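# Tidying Arm: Project Report

Chantal Wong
Shared workshop build, spring term

## What I set out to do

My project was a low-cost arm that picks up soft household items and puts them away on a shelf. I named it Karkell. The arm is bolted to a rolling base I put together in the Sedstead shared workshop, and it uses a two-finger gripper that I designed and cast myself over the winter. I started on the gripper in January and had the whole thing moving by March.

I chose soft items on purpose. A block or a can has the same shape every time, and there are plenty of student projects that handle those. Bags and stuffed toys fold, slump and catch on things, so the gripper has to cope with a shape it has not seen before.

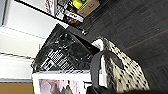 *Reading time: 3 minutes*

## The gripper

The first version had flat printed fingers with a strip of foam glued to the inside. It held a paperback well enough, but fabric slid out of it as soon as the arm lifted. The foam also peeled.

The second version is the one on the arm now. The fingers are rounded and black, with a smooth outer skin cast over a printed core. I tried two hardness grades of rubber from Poduval and kept the softer one. The curve matters more than I expected. With a rounded tip, the finger can come in low along a bag and get close to the top fold without shoving the whole thing over. The spotted cream bag became my main test piece for this. It slouches against the black crate, and the fabric bunches up there, so the approach has to come in near the gathers and stay clear of the slots in the crate.

The wrist camera is on a bracket just behind the fingers. It sees one finger very well and everything past it less well -- the finger takes up a good part of the lower view. I moved the bracket twice and then left it alone, as raising it any more made the cable rub on the wrist joint.

## Control

The controller is a Direrwood board with the motor drivers stacked on top. I wrote the motion code in Python. A pick has 3 stages: approach, close, lift. Closing stops when the motor current passes a limit, and I set that limit by hand for each kind of item. A single value for everything would have been nicer, but the light toys got squashed at the setting the heavier bags needed.

Dark objects on the dark floor gave the camera software trouble. Pale fabric was much easier to pick out. I turned up the exposure and that helped some.

## The shelf

Items go to a black wire unit on casters. Wire is a hard surface for this job. Toy fins and bag straps hook on it, and a box set down at an angle tends to stay at that angle. I locked the casters after the first day of testing, when the arm pushed the unit back toward the wall.

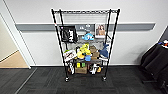 *Figure 2. The wire shelving unit, with plush toys, boxes and a black bag on its levels.*

The middle levels are the easiest to reach. The bottom level, just over the casters, needs the arm folded nearly double, and I had to slow the last part of the motion to keep the elbow off the carpet.

## Results

I ran 73 picks with the final gripper. Of these, 44 ended with the item on the shelf with no help from me. Most of the rest were dropped during the lift, and 7 were stopped by hand when a finger snagged. Toys did better than bags. Flat cardboard boxes were the worst, and I would not use this gripper for them again.

## What I would change

- Put the current limits in a settings file instead of in the code.
- Shorten the fingers a little, so the camera sees past them.
- Add a second camera up high, aimed at the shelf.
- Route the wrist cable inside the arm.

The rubber skin is holding up, with one small tear near the base of the left finger. I have patched it with the same rubber and have enough left to cast one more pair.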